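Karierte Tischdecke glatt kriegen, ohne Bügelbrett

Kurzfassung für alle, die gleich Besuch haben: feucht machen, auflegen, ziehen, warten. Fertig. Für den Rest bitte weiterlesen.

Was man braucht
Tischdecke (kariert, gestreift, egal – bei Karo sieht man halt jeden Fehler)
Sprühflasche mit Wasser
Bügeleisen, falls vorhanden
Ein dünnes Geschirrtuch, sauber
Ein altes Molton oder eine Wolldecke als Unterlage
Maßband, wer es genau mag
2 Klammern für die Tischkante

Vorher: Größe prüfen
Erst den Tisch messen, dann kaufen. Ich habs beim ersten Mal andersrum gemacht. Unsere Platte ist 122 cm breit, dazu kommt an jeder Seite der Überhang. 20 bis 25 cm sind gut, dann hat man beim Sitzen nichts auf den Knien. Und nach der ersten Wäsche kann Baumwolle noch eingehen, also lieber etwas Reserve. Meine aktuelle ist von Kimon, die passte nach dem Waschen zum Glück noch.

Schritt 1: Waschen
40 Grad, wenig Schleudern. Wirklich wenig. 600 Umdrehungen reichen, sonst hat man die Falten eingepresst und ärgert sich später. Trommel nicht vollstopfen. Kein Weichspüler, der macht den Stoff lappig und er rutscht dann auf der Platte. Bei kräftigen Farben neben Weiß beim ersten Mal ein Farbfangtuch dazu. Flecken vorher behandeln: Rotwein mit Mineralwasser, Fett mit Spülmittel, Obst sofort mit kaltem Wasser.

Schritt 2: Feucht auflegen
Nicht ganz trocknen lassen. Die Decke soll sich klamm anfühlen, nicht tropfen. Molton auf den Tisch, Decke drüber. Achtung bei Holz, das nur geölt ist – da nie nass auflegen, gibt Ränder. Dann lieber auf der Leine trocknen und später mit der Sprühflasche nacharbeiten, auf dem Bügelbrett der Nachbarn oder so.

Schritt 3: Ausrichten
Jetzt der Teil, der bei Karo wichtig ist. Einen durchgehenden Streifen aussuchen, am besten den dunkelsten, und parallel zur langen Tischkante legen. Vom Kopfende aus schauen, nicht von der Seite. Wer es lockerer mag, legt diagonal. Dann muss die Ecke einer Karofläche in die Tischmitte und man sieht kleine Schiefheiten kaum noch. Für den Alltag nehm ich das.

Schritt 4: Streichen und ziehen
Mit der flachen Hand von der Mitte nach außen. Immer nach außen. Dann an den Ecken leicht ziehen, zu zweit gehts schneller. Klammern an die Kante, eine halbe Stunde in Ruhe lassen. Bleiben harte Knicke: ansprühen, Geschirrtuch drauf, mit dem Bügeleisen auf Stufe zwei kurz drüber. Nicht hin und her schieben, nur aufsetzen und abheben. Auf Lack oder Kunststoff gar nicht bügeln!

Schritt 5: Tisch decken
Erst wenn alles trocken ist. Schwere Sachen nicht ziehen sondern heben, sonst schiebt man sich die Falten wieder rein. Obst kann direkt auf den Stoff, vorher abwaschen und richtig abtrocknen. An den Rand damit, dann bleibt vorne Platz für Teller.

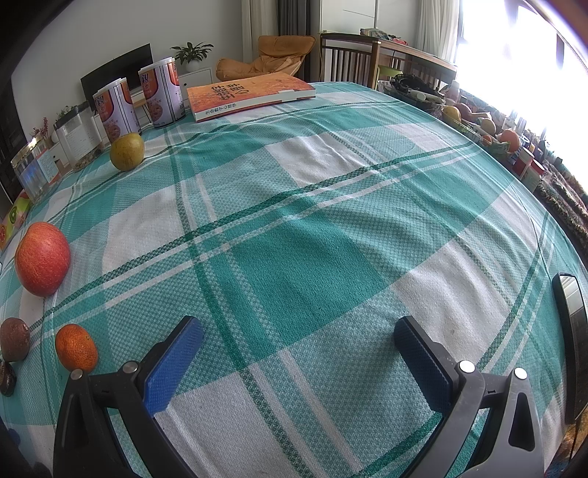
Gorazd Delić

Weiche Wellen im Stoff lass ich so. Im Licht vom Fenster fallen sie mehr auf, abends unter der Lampe sieht man sie kaum. Apfel, Birne und Mandarine machen sich auf Grün und Weiß gut, Dosen mit bunter Hülle gehen auch. Bei reifen Birnen aufpasen, die saften, und der Fleck geht schwer raus.

Noch zwei Sachen
Aufbewahren: rollen statt falten. Eine Pappröhre vom Geschenkpapier reicht, sonst ein Handtuch als Kern nehmen.
Krümel abends ausschütteln, sonst drücken die sich in den Stoff und die Decke muss viel zu früh wieder in die Wäsche. Wachstuch geht natürlich auch, da fällt das Bügeln ganz weg, aber dann bitte auch nicht falten, die Knicke bleiben.

Stand: 9.9.26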